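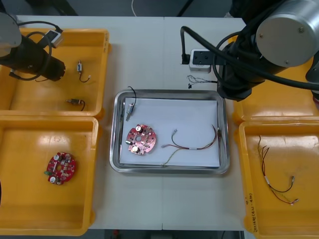 Flutham Television Forum
Board: Cast and Biography Pages
Topic: Jacobus Dlamini, date of birth and early credits

Zurken_Archive wrote:
I would like to propose a correction to the cast page for Jacobus Dlamini, who plays the harbor master in "Jara." The page states that he was 20 when the pilot was filmed. The press booklet issued with the first season gives no age at all, and the only source cited is a fan interview that is no longer online. I recommend that the age be removed until a printed source is found.

The same page lists "Skulitex" as his first screen role. He has one earlier credit, as a hotel porter in a short film shown at the Flutham winter festival in February. The festival program lists him on page 8.

m_pell wrote:
Thank you for raising this matter. I support the change to the credits. I do not support removing the age. It has stood on the page for a long time and no member has produced anything against it. Our usual practice is to mark such statements as unconfirmed and leave them in place.

Zurken_Archive wrote:
With respect, the guidelines for biography pages ask for a source before a personal detail is published. A dead link does not meet that standard. I would take the same view of his height, his hometown and the remarks about his schooling.

quietreel58 wrote:
I have the first season booklet and can confirm that it does not give an age. It does say that he trained for the stage before moving to television and that he learned to sail for the part. Neither fact is on our page at present. Could they be added?

A separate point: the page says he appears in all 8 episodes of the first season. He is absent from episode 4. His name is in the opening titles, but the character is only mentioned by his sister in the kitchen conversation.

m_pell wrote:
Members have disagreed before on whether a name in the titles counts as an appearance. My own position is that a credited actor should be listed for the episode. Otherwise every cast page on this board would have to be checked again.

lantern_row wrote:
I must disagree with the previous post. A reader who consults the page wishes to know where the actor can be seen. I suggest the wording "credited in all episodes, does not appear in episode 4." It is longer, but it is accurate on both counts.

quietreel58 wrote:
That wording is acceptable to me.

m_pell wrote:
I can accept it for this page. I would ask that it not be treated as a rule for other pages without a separate discussion.

Board Moderator wrote:
The following changes have been made. The short film has been added above "Skulitex." The stage training and sailing lessons have been added, with the booklet as the source. The episode note now follows the wording proposed by lantern_row.

The age has been taken off the page. Members who hold a printed source may submit a scan through the corrections form. The sections on his height and schooling remain under review, and comments on those may be posted in this topic.

m_pell wrote:
I wish my objection on the age to be noted. I will look through my older magazines for the interview.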